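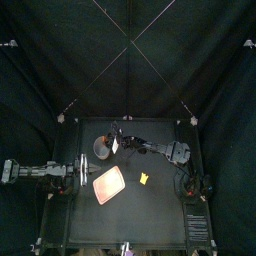
Thread last edited 5 April 2025, 9:42 pm

Two arms, one operator: how do you demo the cup task?
Forum: Teaching by Demonstration

marlene_h wrote:
We're finally running two-arm teleop on the black table and I'm having a blast! Toy kitchen stuff: cutting board, bowl, a cup, play food. I drive both arms with leader handles, and my plan is 100 demos before training anything. Question for the veterans – do you clean up your motions, or leave the wobbles in? My first 21 are pretty wobbly.

costel.v wrote:
Leave them in! A wobble followed by a recovery is gold. The policy will drift sooner or later, and you want it to have seen somebody get back on track.

heidrun wrote:
Going to disagree with Costel here. A recovery is great, but a hesitation is just noise. If I stop for two seconds to think, the policy learns to stop there too, and sometimes it never starts again. I practice each task 30 times with recording off, then go.

boltard_fan wrote:
Has anyone tried hand guiding for this? On my single arm I just grab the wrist and walk it through. So much better feel than handles.

marlene_h wrote:
Love hand guiding for one arm, but I can't move two grippers and keep my own hands out of the cameras! 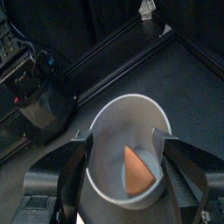 svitlana_p wrote:
Wrist views are what I'd check before anything else, Marlene. Play a demo back using only that camera and ask yourself if you could do the job from it. With the fingers on either side of the cup like that, you can still see the orange wedge in the bottom, so the policy has a fair shot at knowing whether the cup is loaded. Tilt the wrist much further and I bet you lose it. I'd pick one approach angle and stick close to it.

costel.v wrote:
One angle is too strict for me. Vary it a little, or it falls apart when the cup moves an inch.

svitlana_p wrote:
A little, sure. Marlene's handles probably add plenty on their own :)

heidrun wrote:
Ha, agreed on that much. Still voting for practice runs.

marlene_h wrote:
OK! Keeping the recoveries, tossing the long pauses, and I'll do the wrist playback on Monday. Does anyone trim pauses with a script, or do you just re-record?

costel.v wrote:
Re-record. My script kept eating the part where the gripper closes.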